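Wurnden method

The Wurnden method is a training procedure for two-armed robots that fold clothing. It was proposed by Melaniia Mykhailiuk and Darmawan Jugah, and first described in a report dated September 19, 2019. Its central claim is that a robot learns to fold a garment more reliably when its training includes large numbers of unfinished and badly started folds, each picked up from wherever the cloth happens to be. The claim has drawn interest and a fair amount of doubt. Critics accept that the method does something useful, but dispute how much of the reported gain comes from the method itself.

Background

Cloth is a hard material for robots. A mug has one shape, and a program that knows where the handle is knows most of what it needs. A shirt has no fixed shape at all. Lifting one hem moves the rest, sleeves slip under the body, and two layers seen from overhead can look the same as one. Older systems dealt with this by spreading the garment flat before every attempt and then running a set sequence of moves. They worked well in videos and poorly elsewhere, as a small slip early on was carried through every later step.

Learning from human demonstration became a common answer. A person guides the arms through the task many times while cameras record, and a network is trained to produce similar motions from similar views. The weakness of the approach was known long before Wurnden. People giving demonstrations tend to do them well, so the network sees very little of the mess that it will make on its own.

Procedure

Under the Wurnden method, an operator folds a shirt by remote control and is stopped at an arbitrary moment. The arms release the cloth, a second operator takes over from that state, and both pieces are kept as separate training records. The report calls these records "stubs." A training set contains 1,000 stubs along with a smaller number of complete folds, whose share the report does not state.

The original setup used two arms fixed to a table, each with a two-finger gripper. Views came from a fixed camera and from small cameras carried near the grippers. Plain T-shirts were used for the main trials.
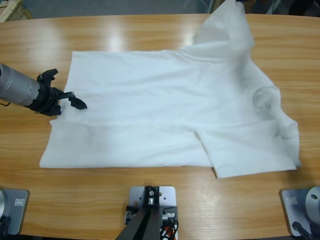
A trial counted as a success if the shirt ended up in a compact, four-sided bundle with no sleeve sticking out. The judgment was made by eye, by one of the two authors. Each trial was limited to 4 minutes, and a shirt that left the table counted as a failure. The report does not say how the starting positions were chosen, beyond the phrase "casually placed," and this has become one of the more quoted lines in later criticism. A shirt dropped in a heap and a shirt set down with one corner turned over are both casually placed, and they are very different problems.

Reported results

Mykhailiuk and Jugah compared their system with a baseline trained on complete folds only. Each was given 15 trials. The stub-trained system succeeded in 12 of them and the baseline in four. The authors described the difference as "decisive" and attributed it to the robot's ability to recover after a missed grasp. They also listed cases in which the arm closed on nothing, backed off and tried again, a behavior that the baseline seldom showed.

The paper's own failure notes are brief. They mention sleeves trapped under the body of the shirt and grasps that took one layer when two were wanted. No count is given for either kind.

Criticism

The most common objection is the size of the test. Fifteen trials per system is a small number for a task in which the starting state varies so much, and a few lucky placements on one side would shrink the gap a good deal. A second objection concerns the baseline. It was trained on fewer hours of recorded motion than the stub-trained system, so the comparison mixes up two things: the kind of data and the amount of it. The authors answered that complete folds take longer to collect and that the total operator time was equal. The reply is reasonable as far as it goes – operator time does matter to a laboratory – but it leaves the scientific question where it was.

The Stanier group, which works on textile handling, tried to repeat the result in October of the same year with matched hours of motion. Its stub-trained system still did better than its baseline, though by a much smaller margin. The group also noted that its operators, knowing they might be stopped at any moment, had begun to work faster and more carelessly. Whether this helped the training or hurt it could not be determined from the data.

Wrist cameras

A separate dispute concerns the cameras near the grippers. The report says that they were "essential" to recovery, on the grounds that only a close view can show whether the fingers have taken hold of the cloth. No trial was run without them.

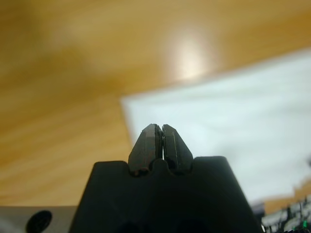

Manurung, a software package later used to train similar systems, includes an option for switching off individual camera views. Users who have tried it on stub data report mixed outcomes, and in some cases the fixed view alone did nearly as well. These accounts are informal and the setups differ from one another, so they do not settle the matter. They do suggest that "essential" was a strong word for something left untested.

Later use

Stub-style recording has been adopted in part by several projects, generally as an addition to ordinary demonstrations. The Mosstead towel trials used it for about a third of their recordings and found it helpful for the first grasp, with no clear effect on the folds that followed. Towels are simpler than shirts, and the Mosstead team warned against reading much into the result for other garments.

Jugah has since said that the original comparison should have been larger. Mykhailiuk has defended it as a first report and has pointed to the recovery behavior, which the Stanier group also observed. Neither author has published a repeat of the shirt trials with an outside judge.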